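Zwischenbericht zum Teilvorhaben Sortierung flexibler Leichtverpackungen
Berichtszeitraum: bis Ende März
Vorgelegt von: Keerthana Annamalai
Stand: 27. Mai 2023

1. Gegenstand

Das Teilvorhaben untersucht, nach welchen äußeren Merkmalen sich flache, flexible Verpackungsreste am Handsortierplatz trennen lassen. Grundlage ist der mit dem Standort Druten abgestimmte Arbeitsplan. Die Materialproben stammen aus der Sammlung in Trakby und werden dort vorsortiert, in Beuteln angeliefert und vor der Erfassung mit einer laufenden Nummer versehen.

2. Stand der Arbeiten

Arbeitspaket 1 (Probenerfassung) ist abgeschlossen. Erfasst wurden 203 Proben. Davon entfallen 63 auf bedruckte Streifen und Zuschnitte; die übrigen verteilen sich auf Beutel, Deckel und Banderolen. 19 Proben wurden wegen starker Verschmutzung aus der weiteren Auswertung genommen und gesondert eingelagert.

Arbeitspaket 2 (Merkmalskatalog) liegt im Entwurf vor. Der Katalog unterscheidet Grundfarbe, Oberflächenglanz, Bedruckung und Kantenform. Die Bearbeitung erfolgte durch Anastasia Koutsoukos, die Gegenprüfung durch Suleiman Wike. Abweichende Einstufungen betrafen überwiegend den Oberflächenglanz. Die ursprünglich vorgesehene dreistufige Skala wurde daher auf zwei Stufen reduziert – matt und glänzend.

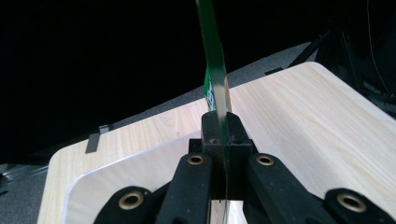
Die Einstufung der Grundfarbe bereitet bei glänzenden Proben weiterhin Schwierigkeiten. Maßgeblich ist laut Katalogentwurf der Farbton außerhalb der Reflexzone. An dem dunkelgrünen Streifen ist der Unterschied deutlich: Im Glanzlicht der rechten Seite erscheint die Oberfläche blass silbrig-gelb, an der linken Kante dagegen tiefgrün. Einzutragen ist in solchen Fällen dunkelgrün. Das kleine weiße Druckmotiv aus dünnen Linien und Formen wird unter Bedruckung als Teilmotiv geführt; eine Zuordnung zu einem Hersteller ist im Katalog nicht vorgesehen.

Arbeitspaket 3 (Sortierversuche) wurde im März begonnen. Für den ersten Durchgang sind 80 Proben festgelegt. Die Reihenfolge wurde ausgelost und liegt als Anlage 2 bei. Bewertet werden Trefferquote und Bearbeitungszeit je Probe. Ergebnisse werden erst nach Abschluss des vollständigen Durchgangs mitgeteilt, Teilauswertungen sind nicht vorgesehen.

3. Abweichungen vom Arbeitsplan

Die Lieferung der Sortierbehälter durch die Firma Janssen verzögerte sich um drei Wochen. Der Beginn von Arbeitspaket 3 verschob sich entsprechend. Die Verzögerung wird durch eine Verkürzung der Einarbeitungsphase teilweise ausgeglichen. Mehrkosten sind nicht entstanden.

Despina Katsaros hat die Betreuung der Probendatenbank übernommen. Die Umstellung der Probennummern auf das neue Schema ist erfolgt; ältere Nummern bleiben als Zweiteintrag suchbar.

4. Weiteres Vorgehen

Bis zum nächsten Bericht sind der erste Sortierdurchgang abzuschließen und der Merkmalskatalog in Version 1.0 freizugeben. Ein Abgleich mit dem Standort Mornasthorpe ist vorbereitet, die dortigen Proben enthalten einen höheren Anteil matter Materialien. Offen ist die Frage, ob Proben mit mehrfarbiger Grundfläche eine eigene Klasse erhalten. Pantelis Margaritis legt hierzu einen Vorschlag vor.

Anlagen: 1 Probenliste, 2 Losreihenfolge, 3 Merkmalskatalog (Entwurf)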